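Simulation checks before bench work: frequently asked questions

Who do these rules apply to?

Anyone who writes or changes a routine for the arms at Movance, including visitors and students on placement. If you only run routines that have already been passed, you need the short induction and nothing else on this page.

Do I have to run every routine in simulation first?

Yes. A new routine needs 10 clean runs in a row before it goes to the bench. A change to speed, grip force or the order of steps counts as a new routine. Changing a comment or a file name does not.

What is a clean run?

One with no contact between the arm and its own pedestal, the worktop, the wall or the other arm, and no object left in a place where it could not stay in real life. Things that float, sink into each other or pass through a surface are a fail, even if the task itself finishes.

Which kitchen layout should I use?

Use the current Domedach layout unless your project lead has agreed another one in writing. It has the pedestal next to the long counter, so reach and clearance along the counter edge get a proper test.

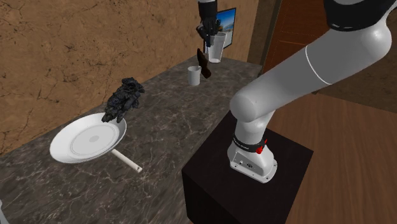 Older layouts are kept for comparison only. Results from them are not accepted for sign-off, and this includes the Skototura set – please stop sending those in.

My object hung in the air but the score was fine. Can I submit?

No. Log it as a physics fault, give the run number and send it to Markos Deligiannis. He will say whether the object model or your routine needs fixing. Fault 1241 in the log is a good one to copy for the level of detail we need.

How fast can the arm move on its first real run?

A quarter of the speed you used in simulation. One person stays at the stop button throughout and does no other job. Speed may go up after three runs without a stop.

Does a pass in simulation replace the risk assessment?

No. The risk assessment covers people, and the simulation has none in it. You need both, and the assessment must be signed by Bimla Solanki or Chibuzor Akande before power is switched on.

How long does sign-off take?

Roughly 17 working days if the paperwork is complete. Missing logs are the usual cause of delay.

How long is a pass valid?

Until the routine, the gripper or the layout changes. All passes are also looked at again each May.

Who do I ask if my question is not here?

Danai Theodorakopoulos for anything about layouts and object models, Bimla for the rest.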